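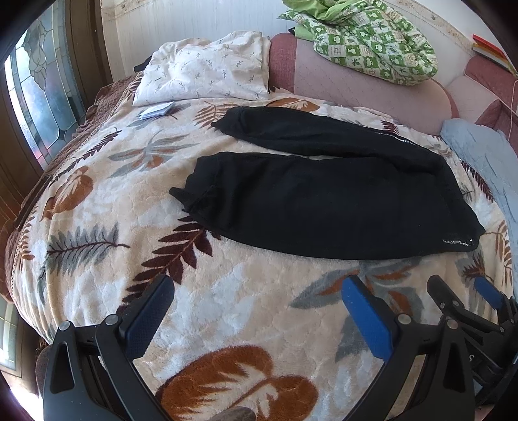 # 束脚针织长裤

**束脚针织长裤**，又称束脚卫裤、收口运动裤，是以针织面料制成、裤脚收拢的长裤类服装。收口方式有罗纹拼接、包松紧带和抽绳三种，其中以前两种最为常见。该类服装最初用于田径热身和体操训练，后进入日常便装和家居服领域。

在服装商品分类中，束脚针织长裤一般归入针织下装，与梭织工装束脚裤分列。两者外形接近，但面料结构、缝制设备和洗涤收缩特性均不相同，制版时不能互换纸样。

## 名称

汉语中“束脚裤”一词不限定面料，针织和梭织产品都可使用。“卫裤”原指与卫衣配套、使用同类面料的下装，部分地区也用来指贴身保暖裤，因此行业文件中多写作“卫衣布长裤”以示区别。粤语地区旧称“运动脚裤”，今已少用。

英语中 sweatpants 与 joggers 常混用。较严格的用法里，前者指裤身宽松、裤脚有弹性收口的传统款式，后者指裤腿自膝部以下明显收窄的款式。直筒、不收口的针织运动裤不属于本条目范围。

## 结构

### 裤身

裤身通常由前后共四片构成。简化裁法取消外侧缝，每条裤腿只用一片，左右两片在前后裆处缝合。简化裁法省料省工，但裤腿的前后倾斜量受限，穿着者屈膝时膝后容易积褶。

裆部结构有平裆和加裆片两类。加裆片多为菱形或长六边形，可将四条缝线的交会点分散，减少行走时的局部受力。舞蹈和攀登用途的款式几乎都采用加裆片。

裤腿的松量以横裆、膝围和脚口三处尺寸控制。脚口尺寸应在拉伸状态下测量一次，松弛状态下再测量一次，两者都要写入尺寸表。只写松弛尺寸的图纸，容易造成脚口过紧而无法穿过足跟。

### 腰头

腰头分为以下几种：

- **包缝松紧腰**：松紧带与裤腰布边一并锁边后翻折，再以双针或多针车缉线。松紧带不会翻转，但更换困难。
- **穿带腰**：先缝出通道，再穿入松紧带。便于维修，使用日久后带体可能在通道内扭转。
- **罗纹腰**：以双层罗纹代替松紧带，常用于童装和家居裤，保持力较弱。

多数腰头另穿抽绳，绳端打结、加金属头或热熔收口。抽绳出口处需加扣眼或气眼，背面垫衬布防止针织面料脱散。

### 脚口

罗纹脚口以双层罗纹对折后与裤腿缝合，裤腿下缘的周长大于罗纹周长，缝合时均匀拉伸罗纹，形成细密的碎褶。两者周长之差称为吃势。吃势过大时褶量堆积，裤腿在踝部上方鼓起；过小则收口效果不明显。

包松紧带脚口外观与裤身同色同料，褶裥较粗，接缝少。缝份若未向上倒压，穿脱时容易摩擦踝骨，高档款式会在内侧加贴一圈薄布。

### 口袋与拉链

侧插袋是最普遍的袋型，袋口为斜线或直线，袋布用薄针织布或网眼布。后袋以单侧贴袋为主。为防止运动中物品掉落，部分款式在袋口装尼龙拉链，拉链外露或藏于袋牙之下。

外露拉链的布带可作装饰，用撞色或印字布带勾出袋口。印字布带的文字有方向性，左右两侧须分别备料，否则其中一侧文字倒置。针织面料有弹性而拉链布带几乎没有，装链前应在袋口反面烫贴直丝牵条，避免袋口起浪。
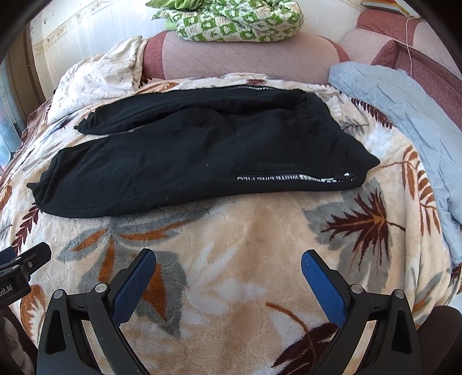 ## 面料

常用面料为纬编针织物，按织物结构可分为毛圈布、抓绒布、双面布和空气层。

| 面料 | 组织特征 | 反面 | 常见用途 |
|---|---|---|---|
| 毛圈布 | 衬垫组织 | 浮线成圈 | 春秋款 |
| 抓绒布 | 衬垫组织，经拉毛 | 短绒 | 冬款 |
| 双面布 | 双罗纹 | 与正面相同 | 家居、童装 |
| 空气层 | 双层夹连接纱 | 平整 | 挺括廓形 |

纤维以棉、聚酯及其混纺为主。棉含量高的织物吸湿性好，干燥慢，膝部受力后回复较差。加入聚酯可改善回复性，但短纤起球倾向上升。氨纶一般只占很小比例，主要用于罗纹，以维持脚口和腰头的弹力。

深色款式对染色牢度要求较高。黑色棉针织物多用活性染料或硫化染料，后者成本低，长期储存有脆损风险。混纺黑色面料需分别对两种纤维染色，若两浴色光不一致，拉伸后会露出偏红或偏绿的底色。深色表面也更易显出浅色浮绒，整烫工序末尾通常安排吸毛或粘毛。

## 制造

### 裁剪

针织面料开卷后须松布，使卷装时产生的张力释放。松布时间由面料克重和含氨纶情况决定。铺布时不得拉扯，布边对齐以一侧为准。抓绒布有绒毛方向，同一件服装的裁片应顺同一方向排列，逆向裁片在侧光下颜色偏深或偏浅。

Livness 排料规程是一套面向中小型针织厂的内部作业文件，由制版师 Teun Mertens 编写。其中规定每床铺布不超过 84 层，抓绒布不超过 50 层，超过时底层与顶层裁片的尺寸偏差难以控制。规程还要求裤脚罗纹单独排料，不与裤身同床裁剪。

### 缝制

典型工序依次为：做袋、装袋、合外侧缝、合内侧缝、合裆、装腰头、装脚口、钉唛、剪线、整烫。侧缝和内侧缝使用四线包缝，合裆可在包缝后加缉一道双针链缝。脚口罗纹先合成圈，接缝对准裤腿内侧缝，再以四等分点定位缝合。

缝针宜选圆头针。尖头针会刺断纱线，初期不明显，洗涤后沿缝迹出现小洞。缝线弹性须与面料匹配，检验时将裆缝拉至面料自然极限，以不断线为合格。

### 后整理

部分产品以成衣水洗改善手感并预先释放缩率。Vulell 工艺将成衣洗与低温烘干合为一道程序，适用于毛圈布长裤，烘后裤长变化较小，但罗纹需在烘前套撑，以免脚口收缩不匀。该工艺不适用于带金属拉头的款式，拉头须包覆后方可入机。

## 尺寸与检验

成品测量在平台上进行，服装平铺，抚平褶皱，不施加拉力。主要测量部位包括腰围松量、腰围拉量、臀围、横裆、前裆、后裆、内长和脚口。左右裤腿长度差、左右袋位高低差须逐件核对。

Bastthorpe 试验室的 Amos Blackwood 曾对 367 条束脚针织长裤进行重复洗涤试验，样品涵盖毛圈布和抓绒布。每条样品洗涤 10 次后重新测量，脚口松弛尺寸增大的样品将近半数，其中采用罗纹脚口者多于包松紧带者。试验报告认为，罗纹中氨纶的喂纱张力不稳定是主要原因，与洗涤温度的关系较弱。

常见外观缺陷如下：

- 扭腿：裤腿侧缝向前或向后旋转，多由单面织物纬斜引起。
- 膝拱：膝部面料永久变形，前片外凸。
- 脚口荷叶边：缝合时裤腿侧送布过量，收口边缘呈波浪状。
- 腰带翻转：穿带腰未作固定缉线。
- 拉链起拱：牵条缺失或装链时面料受拉。

## 款式变体

**宽腿束脚式**的裤腿自上而下几乎等宽，仅在踝部骤然收拢，平放时侧缝呈外凸弧线。此式对脚口吃势要求大，宜用较薄面料。

**锥形式**自大腿中部起逐渐收窄，脚口褶量少，部分款式加踝侧拉链以便穿脱。

**落裆式**将裆位下移，前后裆弯趋于平缓。步幅受裆深限制，不宜用于跑步。

**Huanca 式**为区域性款式，脚口罗纹加长，可上翻一折或拉下覆盖足跟，常配抓绒面料供寒冷地区室内穿用。其罗纹需用三角针绷缝，普通平缝在翻折处容易断线。

## 洗涤与收纳

洗涤前应拉合拉链，将抽绳打活结，并把裤子翻至反面。深色款与浅色绒类制品分开洗涤，可减少表面沾绒。含氨纶罗纹不耐高温，烘干宜选低温档，熨烫时避开脚口和腰头。印花或胶印标志处应隔布熨烫。

晾晒以腰头朝上、多点夹持为宜。单点悬挂的湿重集中于局部，容易在腰部留下变形。抓绒款应待反面干透后再收存。

折叠时通常先沿前后裆中线对折，使两条裤腿重合，裆部突出的三角向内折平，再自脚口向腰部折两至三次。卷收法从腰头卷向脚口，最后以罗纹外翻包住卷体，占用空间较小，长期存放会在罗纹处形成拉伸痕。抓绒款不宜重压，绒面受压后需蒸汽恢复。

## 相关条目

- 卫衣
- 罗纹组织
- 衬垫组织
- 包缝
- 尼龙拉链
- 成衣水洗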